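Can a robot do the boring jobs yet?

July 2022

I got up early one morning to watch a washing machine being emptied by a robot, on a video with no sound, and I enjoyed it more than most films I've seen this year. It took the arm ages to get a sock out. The sock came out inside a pillowcase, as socks do, and the arm put both of them on the pile as if they were one thing. I cheered anyway! A few years ago the same sort of machine would have waved at the drum and stopped.

People ask me whether machines can do chores yet, and they usually want a yes or a no. My answer is that they can do a great many bits of chores, that the bits are getting longer, and that I find this one of the most cheerful things going on in technology. I still wash my own dishes. I expect to be washing them for a good while. But I've stopped rolling my eyes when someone says a robot will do it one day.

Let me start with the home, as that's where everybody starts. The robot vacuum is the only one most of us have met, and mine (we call it Quartey, for reasons lost to family history) is a fair measure of where things stand. It does the hall beautifully. It does the kitchen well if the chairs are up. It can't do the stairs, it eats phone leads, and once a week I have to turn it over and cut the hair off its brush with nail scissors. So I do a small chore to be let off a larger one, and I think that's a good bargain. The floor is cleaner than it ever was when it depended on me.

What the vacuum has going for it is that a floor is flat and dust doesn't mind being handled roughly. Go up to table height and everything changes. A cupboard has a door that swings at you, a mug has a handle on one side, and a plate is under another plate. We do these things while talking on the phone. I timed myself putting away a full draining rack and it took 3 minutes, including a detour to feed the cat, and I couldn't tell you afterwards how I'd picked up a single fork.

Workshops and back rooms are a different matter, and for my money they're the more exciting half of the story. I have a soft spot for the dull technical jobs: sliding a unit into an equipment rack, pushing in a plug, doing up a row of small screws. They are chores just as surely as laundry is. I spent a summer doing them in my twenties, at a firm called Prelier that fitted out equipment rooms for offices, and I must have put in more screws that year than in the rest of my life together. On a bad day you'd be lying on your side with a torch in your teeth, trying to find a hole you could feel and couldn't see.

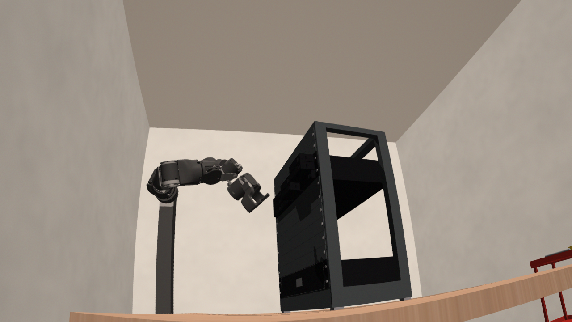 You'd think a rack would be easy for a machine. The holes are in straight lines, the panels are standard widths, nothing is soft and nothing rolls away. And an arm can indeed go back to the same spot all day without getting bored, far better than I ever could. The trouble comes in the last few millimetres. When I slid a heavy unit home I'd feel it catch, back it off a touch, lift the left side and try again, all without deciding to. A robot has to be given that feel, or has to learn it, and it has to know when a push has become a shove. Bent metal is expensive. So is whatever was plugged in next door.

This is why I'm so keen on practice in simulation. The idea is simple enough: you build the job inside a computer, with the arm and the thing it has to handle, and you let it have a go there first. It can get it wrong 587 times before lunch and the only cost is the electricity. You can change the light, shift the table, move the rack over a bit, and have it try again. I love this. I wish somebody had let me make my mistakes in a pretend rack before I was let near the paid ones.

There's a catch, of course. Friction is hard to fake, cables are worse, and a clean model of a room has none of the muck of the room itself. A skill that looks solid on the screen can go to pieces when it meets a real screw with a bit of paint in its head. I don't see that as a reason to sniff at the whole business. Pilots train in simulators and then they go and fly, with somebody sitting beside them for the first stretch. Robots will need something like that too, and the people who do the job now are the right ones to sit beside them.

I do think we judge these machines by an odd standard. We watch a clip of an arm folding a towel and we say, well, it was slow. It was! But if it's doing the towels while I'm asleep I don't much care whether each one takes 30 seconds or 10 minutes. Speed matters on a production line. It matters far less in a cupboard at night. What matters to me at home is whether I have to come and rescue the thing, and at the moment the answer is still yes, and too often.

The same goes for price. My neighbours pooled their money for a robot mower, a Sinodlow, and shared it between three gardens. It was a clever plan and it half worked, as somebody had to carry it over the fence. I'd happily share a laundry robot on those terms. I suspect the first good ones will turn up in launderettes and care homes, where there's enough folding to keep them busy and a person nearby when a sleeve goes astray.

As for work, I know the worry, and I don't think it's silly. People who fit and fix things for a living ought to have a say in which parts get handed over. Ask them and I'd bet you'd get a quick list, starting with anything done lying on your side with a torch in your teeth. They'd keep the fault-finding, which is the fun bit, and which I can't see a machine doing well for some time.

Back in March I told a friend that I'd own something able to empty a dishwasher before my present dishwasher wore out. It's a Sada, bought second-hand, and it has started making a noise on the rinse cycle, so I may lose that bet. I'd make it again with the next one.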